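Bench notebook, Ruvstead side room
Thursday, June 4, 2020

Started the day meaning to write up the grip force numbers and ended up, as usual, back on the housekeeping rules, so I may as well set those down properly while the coffee is still warm. 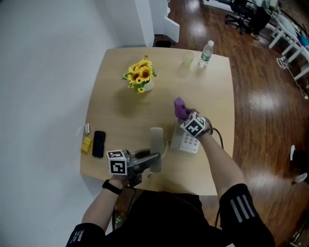
The rule I keep coming back to is the one we argued over in May, that the marker cubes have to stay in view from start to finish. I was the one grumbling about it then (I thought it would slow everybody down) and I am happy to say I've changed my mind. When I went back through the last batch, 637 takes in all, the ones I had to throw out were nearly all cases where a sleeve or a wrist had drifted over a cube face for a moment or two. So the wording in the Cikutgate sheet stands, and I'd like to add a line about sleeves: cuffs pushed back or held snug, please, and no fiddling with them once the take has begun.

Second thing, watches. The sheet says nothing at all on the subject and I think it should. I don't mind a plain dark band, but anything shiny throws a glint that the tracker sometimes takes for an edge, and I lost most of Tuesday morning chasing one of those. Proposed wording: dark bands fine, metal ones off and in a pocket.

Third, the cable. Let it hang toward your lap with enough slack that you can reach the far side of the table without feeling a tug. If you do feel a tug, stop, start the take over, and mark the first one as bad — a pulled cable changes how people move their hand, and you can see it in the wrist path for a good while afterward.

On clutter I am of two minds. Hoshino's draft guide wants the table cleared down to the one object being handled, and I understand the wish for tidy data, I really do. But we are aiming at ordinary homes and offices, where a telephone shares the table with a water bottle and a flower pot and whatever came out of somebody's pockets, and I would much sooner have the mess in there from day one. My suggestion is to keep the mess and fix the rule so that nothing moves between takes in the same set. That ought to please both camps, or annoy them equally!

Still to do: check the finger pads for wear (the sheet says swap at 3,000 grips, and the left one must be getting close), copy the sleeve and watch lines into the Omovmont folder, and ask whether 300 takes per set is still the target or whether that got changed while I was out. Grip force write-up moves to tomorrow.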